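Charging at the Flallside flat, five months in

The wall box went in at the end of May. It is a Josura unit, single phase, with a tethered cable, and it sits on the outside wall beside my parking bay. The car is a Warneo hatchback, bought used with a 52-page handbook that says very little on charging losses, so I have been keeping my own log.

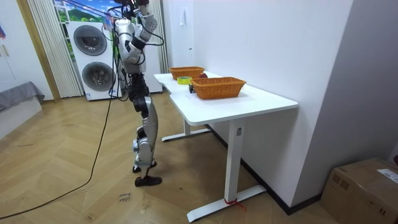 Losses come out higher than I expected at low current. At 6 amps the car's own systems stay awake for the whole session and take a fixed share of what arrives. At full current that share shrinks, as the session is shorter. Cable routing matters too, though for wear and not efficiency. Black cables hanging in loops from the shoulder, like the ones on the silver and white robot, have slack for the joint to move; my charging lead had none at the wall end, and the sleeve began to split. I have moved the hook down and left a proper loop.

Over the period I logged 132 sessions. Two failed, both with the same earth fault code, and both cleared after a restart of the box.

The tariff is from Lightfoot. The cheap window opens after midnight, and the box and the car each have a timer.
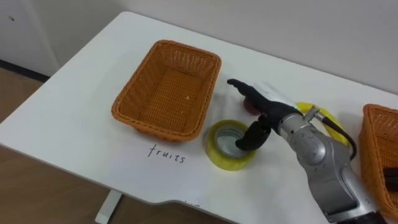

Use only one of them. With both set, the car wakes first, finds no supply and goes back to sleep, and it will not try again until the plug is pulled. I now leave the car's timer off and let the box do the work.

Next job is the cold weather figures, with the preheat on and off.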